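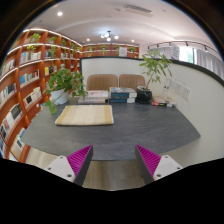
Fig. 1. Dark grey table in a book-lined room.

Week 4: Shelf order and why libraries argue about it

Reading for this week: chapter 2 of the course pack, plus the Laneck leaflet given out in February. Bring both on Mon 3 March.

1. Fixed and relative location

Early libraries mostly used fixed location. Each book had a mark that gave its place: the bookcase, the shelf, and its number along the shelf. The mark was often written inside the front cover. If you knew the mark you could find the book in the dark. The trouble came when a shelf filled up. A new book on the same subject had to go wherever there was room, and after a few decades the subjects were scattered.

Relative location gives the book a mark for its subject. The book stands next to others like it, and the whole run can be moved along when space is needed. Most public libraries now work this way. It costs staff time, as someone has to keep moving the run along.

2. The Filtthorpe case

Filtthorpe was a subscription library of about 2,000 volumes, kept in order of size. Tall books went at the bottom and small ones at the top. Members found this perfectly normal. The first printed catalogue was a list by author, with the shelf mark in the right-hand column, and there was no subject index at all.

When the collection was moved, 200 volumes of sermons were boxed separately and given their own run of marks, starting again at 1. For years two different books could carry the same number. Look at the catalogue extract in the course pack and find entry 114, which appears twice. We will use it in the seminar.

3. Size still matters

Do not assume that shelving by size died out. Closed stores use it today, as it fits more books into the same space. Dirnau keeps its whole store this way and relies on the catalogue for subject searching. Readers never see the shelves, so browsing is not a concern there.

Open shelves are different. People go for one book and come back with the one beside it. The Slaoui reading room tried size order on open shelves and gave it up after complaints, mainly from readers of local history, whose books come in every size from pamphlet to atlas.

4. Terms to know

Shelf mark: the mark that tells you where a book stands.
Accession number: given in order of arrival. Says nothing about subject.
Oversize: a separate run for books too tall for the normal shelves.
Dummy: a block or card left on the shelf to show that a book is kept elsewhere.

5. For the seminar

Write one page on a library you use. Say which kind of order it follows and where it breaks its own rules. Oversize books and new arrivals are good places to start looking. Hand-drawn plans are fine.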